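六月，下午，工作间笔记

接着上次没写完的发酵面团部分。这几周我把天然酵种这条线重新捡了起来，越做越上瘾，先把能记的都记下来，省得过两个月又从头摸索。

酵种现在养着两罐。一罐叫 Jesta，全麦粉起的，脾气急，喂完不到四小时就顶到瓶口；另一罐叫 Keltlow，黑麦和白粉对半，慢，但是味道厚，闻起来有点像熟过头的苹果。名字是我随手贴的标签，贴了就改不回来了，大家都这么叫。

先说 Jesta。上次的毛病是酸得太冲，烤出来的面包第一口还行，第二口舌根发紧。这回把喂养比例从一比一比一改成一比五比五，晚上喂，早上用，酸度一下子下来了！而且起发的劲头一点没少，瓶壁上的气孔又密又匀。早上揭盖子的时候是酸奶味，带一点甜，我站在台子前面闻了好半天。

配方这次定成这样，下次照抄就行：
高筋粉 467 克
水，按粉量七成二算
酵种，按粉量两成
盐，按粉量百分之二
全麦粉另加 50 克，替掉原来那一小把燕麦麸

粉换成了 Margaritis 的石磨粉，吸水比原来那袋明显多。头一次没经验，照老水量下，面团硬得像橡皮，折叠的时候直往回弹。第二次把水加到现在这个数，静置四十分钟再下盐，手感完全变了，抓起来会慢慢往下淌，但是不粘手。强烈建议谁要用这袋粉，先水解，别偷懒。

折叠做了四组，每组隔半小时。第一组用力拉，后面三组越来越轻，最后一组基本只是把面团提起来让它自己叠下去。我以前每一组都使同样的劲，结果后面把气全排掉了，组织总是发死。轻一点，真的差很多。 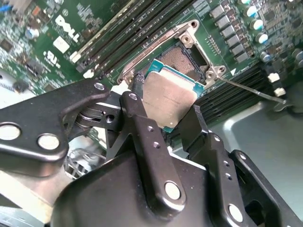 温度这件事要单独写一段。工作间下午最热，靠窗那张台子能比里面高出三度，同一个面团放在两个地方，出来是两种东西。这次我把发酵盒挪到里面的架子下层，盒子里插温度计，每小时记一次，曲线很平。主发酵走了五个半小时，体积涨了七成多，边缘微微鼓起来，晃盒子的时候整块面团像果冻一样抖。以前我非要等到翻倍，等到了就已经过头，整形时一碰就塌。现在宁可早收半小时。

整形用的是信封式，先把左右叠进来，再从上往下卷，底边收紧，放进撒了米粉的藤篮。米粉比面粉好用太多，倒扣的时候干干净净地脱下来，不用拿刮板去救。（上个月那只粘在布上的面团，我到现在想起来还心疼。）

冷藏过夜，7 号篮放了十二小时，旁边那只放了二十小时。两只都烤了，对比如下。

十二小时：割口张得漂亮，耳朵翘得很高，内部气孔大小不一，有几个大洞，抹黄油会漏。味道偏甜，麦香重，酸味几乎吃不出来。
二十小时：膨得矮一点，表皮起了一层细密的小泡，颜色更深，红褐色。气孔匀，切片整齐，酸味出来了但很圆，后味长。配汤的话我选这只，毫不犹豫。

烤的过程：铸铁锅跟着烤箱一起预热，250 度，热足一小时。面团从冰箱拿出来直接倒扣在烘焙纸上，割一刀，斜着下去，刀片跟面团表面夹角要小，几乎是贴着片进去的。加盖二十二分钟，揭盖，降到 225 度再烤二十到二十五分钟，看颜色。揭盖那一刻永远是一天里最高兴的时候，听见皮在噼啪响，整间屋子都是香的。

割口再多说两句。新刀片只在前三四只面包上好用，之后就开始拖面。我以前一片用一个月，难怪总割得毛毛糙糙。现在每次烤之前先在纸上试一下，一划就断才用。刀片前端蘸一点水也有帮助，特别是二十小时那种表面稍微发干的面团。

Keltlow 那罐这次只做了一件事，就是黑麦方包。模具是从 Trallura 订的，带滑盖，内壁的涂层不错，刷薄薄一层油就能脱模。黑麦面团没什么好揉的，搅匀，像和水泥一样抹进模具，用湿勺背抹平，顶上撒一层黑麦粉。等粉面裂出一道道细纹，就可以进炉。第一炉裂纹还没出全我就急着烤，结果中间湿塌塌的，有一条生面线；第二炉耐着性子多等了 52 分钟，切开来均匀、湿润，有弹性。差别大得吓人。

黑麦包一定要放到第二天再切。我知道很难忍，但是当天切会粘刀，味道也还没合到一块儿去。放了一夜之后，那股麦芽糖的香气才出来，配腌黄瓜和厚切的奶酪，好吃到我一个人吃掉了小半条。

剩下的酵种没舍得倒，全摊成了薄脆饼：酵种直接加橄榄油、盐和一点迷迭香，在烘焙纸上抹到能透出纸色，160 度慢慢烘干。掰碎了装罐，第二天上午就见底了，下回得做双份。比例不用太讲究，油多一点更酥，盐宁少勿多，烘干以后咸味会变重。

几处没想明白的，留着下次试：
全麦比例再往上加，水要跟着加多少。石磨粉的麸皮颗粒粗，可能得提前用热水烫一遍，凉了再和进去。
二十小时那只表皮的小泡，我很喜欢，但是不知道主要来自冷藏时间，还是藤篮没盖严。下次两只都套袋子，只改时间。
Jesta 能不能用来做甜面团。加了糖和黄油以后它还有没有那么大劲头，我心里没底，先拿小份的肉桂卷试，糖放少些。
铸铁锅底部偏焦，考虑在纸下面垫一层粗粒玉米面，或者锅下面再塞一块烤盘隔一隔。

Jesta 傍晚已经喂过，一比五比五，放在架子下层，盖子松着。明早谁先到谁看一眼，要是已经回落了就先放冰箱，别再喂，等我来和面。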